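How I Set Up a Bag-Picking Station So the Numbers Mean Something

I've been running pick-from-a-bag tasks for the Dorholm trials since June, and I get asked about setup more than anything else. So these are the house rules I use, in the order I do them. None of it is fancy!

Start with the bag. Roll the rim outward before you put it on the table, all the way round, so there's a soft lip and the opening stays open. Paper bags love to close up on you (mine do, anyway), and a closed bag is a different task from an open one.

Next, tape it down. Use at least 2 strips on the rim, and put them where the arm won't cross them on its way in. Press the tape onto the table first and then onto the paper — going the other way tugs the bag out of place. If a strip lifts, stop and replace it before the next run.

Now choose your objects and write them down. I like one long thing and one round thing, because they ask for different grasps. Keep the same pair for the whole block of 200 runs. If you swap the ball for another ball, that's a new block, even if it looks the same to you.

Check your cables by hand with the power off. Move the arm to its lowest point over the bag and look for anything that could drag on the rim or snag a finger. Leave slack, but tie back any loop that hangs lower than the wrist.

Then the people rules, which matter more than all the rest. Hands stay off the table while the arm is enabled. If something rolls out of reach, hit the stop, wait for the arm to settle, and only then go in. I set approach speed at level 2 for any new layout and leave it there for the first 6 runs. Sulter starts at level 7 and good for them, but I'm not doing it.

Last one: log every run, including the ugly ones. Dropped it? Log it. Bag tore? Log it, and change the bag.

Carrot and ball in the bag, tape on the rim:

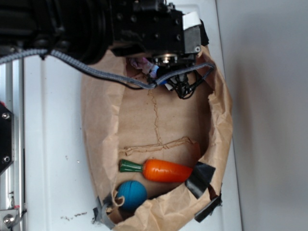
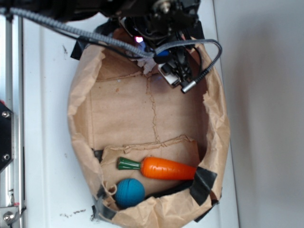

Written by Ramil Samonte
Posted Aug 5, 2021 in Bench Notes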